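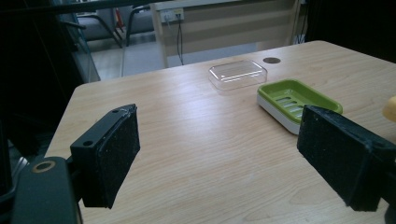

Práctica 4. Comparar dedos de pinza: objetos planos

Asignatura: Manipulación y efectores finales
Material: pinza de mano, dos jaboneras (la transparente y la verde con base blanca), hoja de registro, calibre.

Traer leído el tema de contacto y fricción. No se repite en el laboratorio.

Qué se compara
Dedos Drelwood con espuma en la cara interior frente a dedos Girkard, sin espuma. Mismo cuerpo de pinza, mismo operador, misma mesa. Si cambiáis de operador a mitad de serie, la serie no vale.

Procedimiento
1. Abrir del todo. Anotar apertura en mm, medida con el calibre entre caras interiores.
2. Acercarse a la jabonera por el lado corto. Luego por el largo.
3. Cerrar, levantar, contar 5 segundos, dejar.
4. Repetir hasta 100 intentos por juego de dedos, repartidos entre las dos piezas.
5. Apuntar TODO, tambien los fallos. Sobre todo los fallos.

Ojo con la transparente: reflejos en el borde, la segmentación suele perder el contorno. Guardar el vídeo aunque el agarre salga mal.

Antes de cada serie, toma en vacío. Dedos abiertos sobre la madera, nada entre las puntas, revisar desgaste y brillos de la mesa. Rozaduras en las puntas — se anotan, no se liman.
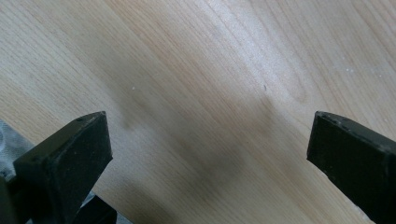
Bronwyn Cartwright
Profesora de prácticas, Laboratorio de Robótica, Jatville

Registro
Columnas: intento, pieza, lado, resultado (agarra / resbala / no llega), observaciones. El curso pasado un grupo entregó 136 filas sin la columna de lado. No se pudo usar nada.

Para el informe
Tasa de éxito por juego de dedos y por pieza. Una gráfica, no siete. Comentar la diferecia entre lado corto y largo. Extensión: 4 páginas máximo, anexos aparte.

Dudas de calibración, a Krishnamoorthy Pai. Entrega en diciembre, fecha por confirmar.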